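Minutes of the Lukby Hall Open Day Working Group
Meeting held 1/4/21, upstairs meeting room

Present: chair, minute taker, both floor leads, the member for bookings, one representative from Skurarska, one representative from Wurnitz. Apologies were received from the schools contact.

1. Minutes of the last meeting

Accepted with one change. Under item 4 the power strips were listed as belonging to the hall. They belong to Wurnitz and have gone back.

2. Report on the demonstration

The floor leads reported on the demonstration of the hand-held gripper. The October visit had been for members only, and this one was open to anyone who booked. There were 61 bookings. The door sheet was not filled in after the first hour, so there is no final figure for people who came.

The Skurarska representative went over what visitors were shown. The operator holds the gripper and picks up small items at a table, and the recordings from that work are later used to teach a robot arm the same task. Visitors followed this well once they had watched a few pick-ups. The talk before it was too long and several people drifted off to the cabinets and the coat rack while it was going on.

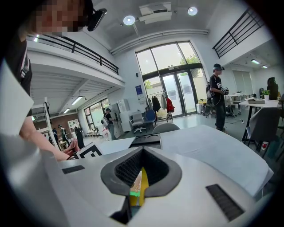

It was agreed that next time the talk will be cut to 6 minutes and the slides dropped. Questions can be taken at the table.

The Wurnitz representative asked whether visitors could try the gripper themselves. Skurarska has no objection provided one of its own people stands next to the visitor. Children would need an adult with them. The floor leads will write this up as a short notice for the table.

3. Light and sound

The member for bookings said two visitors had complained about glare from the big arched window. Skurarska said bright daylight can also make the marker cards harder to track. Turning the table was suggested. It was also suggested that the session start later in the day, but the hall is let from late afternoon. The floor leads will try the table in a different position before the next visit and report back.

Voices carry up to the balcony and people there could be heard over the speaker. No action for now.

4. Costs

The hall charge was $100, paid. Wurnitz made no charge for the loan of equipment. Skurarska will send its travel claim to the chair. Nothing was spent on printing.

5. Next visit

Ngcobo has offered to bring a small sorting arm and run it for an afternoon. The group was in favor. Open points are floor loading, whether a barrier is needed, and who signs for the delivery. The chair will write to Ngcobo and ask for the weight and the plug type.

The Wurnitz representative asked that the two demonstrations not be run at the same time, as visitors had trouble hearing one speaker, let alone 2. Agreed.

6. Any other business

The booking form still shows the old phone number. The member for bookings will correct it.

A request to film the next visit was put off until Ngcobo has replied.

Next meeting: date to be set by email once Ngcobo has answered.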